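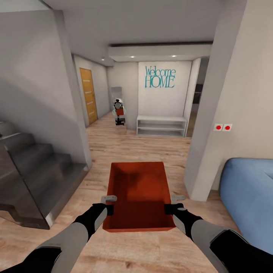 PENBRIDGE, 12 Apr 2026 — The Penbridge Public Library District will open a seed and tool lending program at its Oyewole Branch this spring, giving cardholders free access to vegetable, herb and native flower seed along with hand tools for the home garden. The program was approved by the district's Board of Trustees in January and is paid for through the district's regular operating budget. Borrowed tools may be brought back to any branch during open hours. At the Oyewole Branch they go into an open rectangular bin in red-orange, a color chosen so that garden returns are not mixed with books and discs. Seed does not need to be returned.

The opening collection holds 743 packets of seed in 87 varieties, selected for the short growing season and heavy clay soil found across much of the district. Tomatoes, pole beans, winter squash and leafy greens make up the larger part of the vegetable list. The flower list is limited to plants native to the region, and no variety considered invasive by the state will be offered.

"Many of our residents have asked for help getting a first garden started, and the cost of seed and tools comes up often in those conversations," said Rodica Barbu, Director of the Penbridge Public Library District. "We already lend telescopes, sewing machines and museum passes. Garden supplies fit well within that service."

Cardholders may take up to 20 packets per calendar year. Packets are filed by plant family in a former card catalog on the first floor of the branch — the same cabinet that served the reference room before the district's records went online. Each drawer carries a printed guide to planting depth, spacing and days to harvest. Guides are available in English and Spanish, and large-print copies may be requested at the desk.

The tool collection includes trowels, hand forks, bulb planters, pruners, soil thermometers and long-handled rakes. Tools may be borrowed for two weeks and renewed once if no other cardholder has placed a hold. Borrowers under the age of 16 must have a parent or guardian present at checkout. Soil should be brushed off before tools are returned, and late fees will not be charged during the first year.

Naveen Uniyal, Manager of the Oyewole Branch, will oversee the program. Mr. Uniyal joined the district as a children's librarian and later led the renovation of the branch's rear courtyard, where four raised beds will be planted for public demonstration.

"People can come and see how far apart the squash needs to be, or what a bean looks like when it is ready to save for seed," said Mr. Uniyal. "Staff will be glad to answer questions, and we have added new gardening titles to the shelves beside the catalog."

A series of evening classes will accompany the program. Edin Angelovski, a horticulture instructor, will teach the first session, on soil testing and bed preparation. Later sessions will cover container growing, watering and seed saving. Each class is limited to 40 participants, and registration is required. Residents may sign up at any branch desk or by telephone.

Donations of commercially packed seed will be accepted if the packets are unopened and dated for the current season. Home-saved seed may be offered in the fall, labeled with the plant name and the year of harvest.

The Penbridge Public Library District serves residents through its main library, the Oyewole Branch and a bookmobile. Library cards are free to all who live, work or attend school within the district.

Media contact:
Amirhossein Sadeghi
Office of Communications
Penbridge Public Library District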